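Okay, old desktop thread. I've got a Dell tower open on the bench and I'm going through it before deciding what's worth keeping. Muting is free if you don't like dust!

1/ First rule of my bench: the tower goes on its side, panel off, guts facing up. I spent years doing this with the case standing and one arm jammed in up to the elbow, like a vet with a cow. Laid flat, you can see the whole board at once and dropped screws mostly stay where they land (mostly).

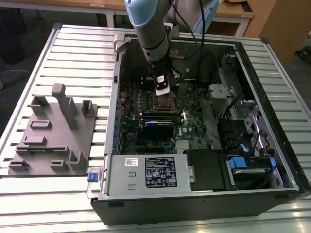

Dell on its side, CPU socket up top, drive down in the corner with its blue tabs.

2/ I have a real soft spot for office machines from this era. Ugly outside, so nice to work on inside. Blue plastic usually means "touch me, I come off without a screwdriver." More companies should do that. I'd pay extra for it.

3/ Thierry Bailly asked under my last thread what I look at first on an old board. Caps, always. Those little cans with the blue bands. I want flat tops: no bulging, no crust, nothing leaning that shouldn't lean. Get a flashlight down low and look across them from the side, you'll spot a swollen one way faster than from straight above.

4/ After caps, memory slots. Empty ones are dust traps, so tip the light until it runs down the length of the slot and look for fuzz or a bent contact. I use a soft brush and then short puffs of air. Please don't blow in there with your mouth, it's spit, you're adding spit.
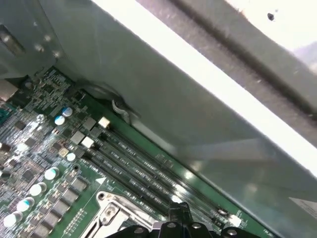
5/ Cards and which ones stay

Expansion cards I decide on pretty fast. Does it do something the board can't? Keep. Is it some ancient thing somebody needed for one printer back in the day? Into the Hamel box. (The Hamel box is a cardboard box that says Hamel on it. No system beyond that, sorry to everyone who asked.)

6/ When you pull a card, check the retention clip first. I've ripped one clean off by being in a hurry and I still think about it. Undo whatever holds the bracket at the back, then lift straight up, both ends together. If it fights you, stop and look again.

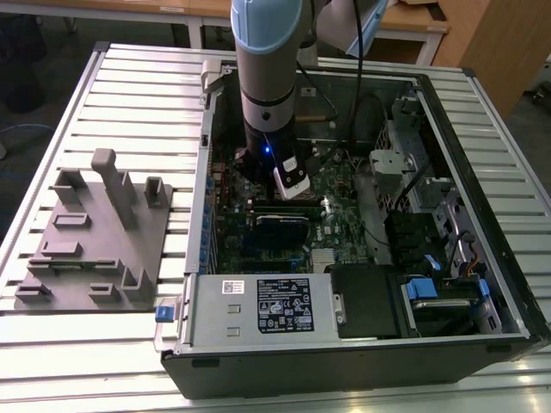
Black card with the white label along its edge, little silver heatsink right near it.

7/ Drives: I never wipe anything the same evening I open a machine. It goes on the shelf with a sticky note for a couple weeks in case someone remembers their wedding photos. This has saved me 2 times and both times I got cookies out of it.

8/ Somebody is going to ask about money so fine. There's a seller on Gruvus asking 599 for a "fully restored" tower a lot like this one. I love these things and I would not pay 599. I'd pay lunch.

9/ Last stop is the coin cell. If an old desktop forgets the date every time you unplug it, try this before you try anything clever. The battery sits flat in a round holder, and on this board they even printed BATTERY under it, bless them. Take a picture of your BIOS settings BEFORE you pop it out. I mean it.

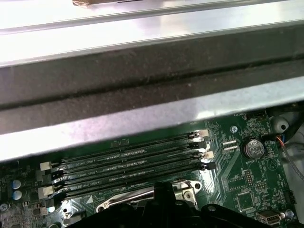
10/ Stuff I keep within reach

Phillips #2, soft brush, flashlight, plastic spudger, a muffin tin for screws. The muffin tin is the best tool I own and I will be taking no questions.

11/ Next up is memory, if I can find matching sticks in my drawer. I'll add to this thread when I do. If you've got a favorite way to get old dust out of foam strips, please tell me, I've only ever made it worse.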